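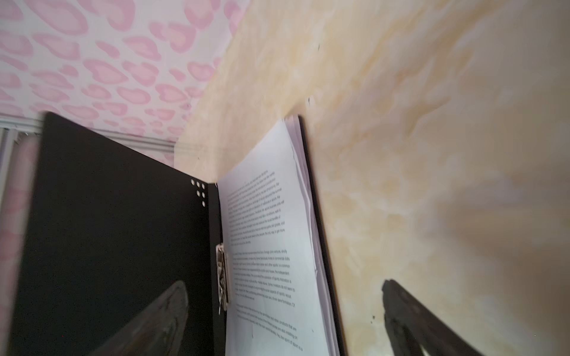
Skidgate Evening Auto Course
Unit 4: Brakes, or Why the Pedal Feels Like That

Read before class. Bring safety glasses, closed shoes and a pen you don't mind losing.

What the pedal is telling you

Unit 3 was all about making the car go. Most of you enjoyed it. Unit 4 covers the part of the car you will think about exactly twice: when it squeals, and when the person ahead of you stops for a squirrel.

A hydraulic brake is a simple thing. Your foot pushes a rod, the rod pushes a piston in the master cylinder, and the fluid carries that push down the lines to each wheel. At a disc brake, the caliper squeezes two pads against a rotor. At a drum brake, a wheel cylinder shoves two curved shoes outward against the inside of the drum. Friction turns motion into heat, and the heat goes off into the air.

Fluid doesn't compress in any way your foot would notice. Air does. Hold on to that sentence, it will get you through half the workshop questions.

Three pedals you will meet

Spongy. The pedal goes down softly and firms up late, or gets better if you pump it. Suspect air in the lines first. A rubber hose that swells under pressure can feel much the same, so look at the hoses before you open a bleeder screw.

Sinking. The pedal feels fine, then creeps toward the floor while you hold it at a red light. Either fluid is leaving the system or it is slipping past the seals inside the master cylinder. Check for wet spots at each wheel and along the lines. If everything is dry and the level in the reservoir hasn't moved, the master cylinder has some explaining to do. Don't drive the car until it has.

Hard. You push, and the pedal pushes back. On a car with a vacuum booster, turn the engine off and pump the pedal until it goes firm. Keep your foot on it and start the engine. The pedal should drop slightly. If it doesn't move, look at the booster, the vacuum hose and the check valve, in whatever order your knuckles prefer.
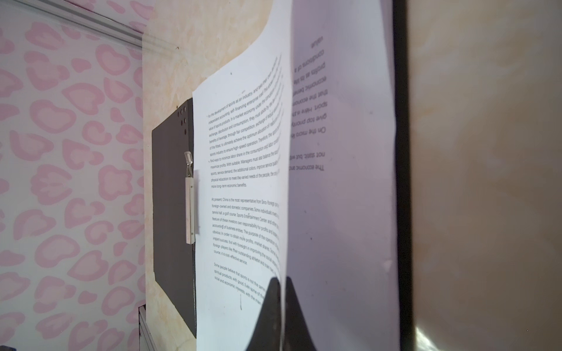

Noises, and what students call them

Every group invents its own words for brake noise. Last term's list included "the goose." For this course please use the following.

Squeal: high and steady, often at low speed. Could be the wear indicator, a little metal tab that touches the rotor when the pad gets thin. Could also be dust, glazed pads or missing shims. Measure the pads before you order anything.

Grind: low and rough, felt through the pedal as well as heard. Usually metal on metal. The pads are finished and the rotor is on its way to joining them.

Click: one knock when you first brake, another when you reverse and brake. Look for a pad moving in its bracket or a missing clip.

Pulse: not a noise, but it gets reported as one. The pedal throbs as the car slows. The usual cause is uneven rotor thickness – people say "warped," and you will hear it for the rest of your life. A brief buzz during a panic stop is the ABS doing its job.

Worked case: the Drollik wagon

Our training car is a Drollik wagon with over 200 thousand miles on it and the dignity of a shopping cart. It pulls to the left under braking. Before you read on, write down which side you would inspect first.

Most people write "left." Fair enough, but a car pulls toward the side that brakes harder, so the weak brake may be on the right. On ours, the right front caliper slides had seized. The inner pad was nearly gone and the outer one looked almost new. Cleaning the slides and greasing them with the proper high-temperature grease fixed the pull, until we put the fault back for the next group. You're welcome.

Bench work

Stations are in the Sandhu bay. Each group has 44 minutes, which will feel generous until the first stuck bolt.

1. Support the car on stands before any wheel comes off. A jack lifts. It does not hold.

2. Measure both pads on each front wheel, inner and outer, and record all 4 numbers.

3. Measure rotor thickness at several points around the disc. Compare with the minimum stamped on the rotor or listed in the manual.

4. Hang the caliper from a hook. Anyone who lets it dangle by the hose buys the hose.

5. Wipe up spilled brake fluid at once and rinse the area with water. It strips paint, as the Stusten hatchback in the parking lot can confirm.

6. Refit the wheel, torque the nuts in a star pattern, then pump the pedal until it is firm before the car moves an inch.

Grading

The written quiz is at the end of February and you need 70 percent to pass. Bench sheets are due the same evening, legible if possible. Unit 5 is wheel bearings, so start listening for humming.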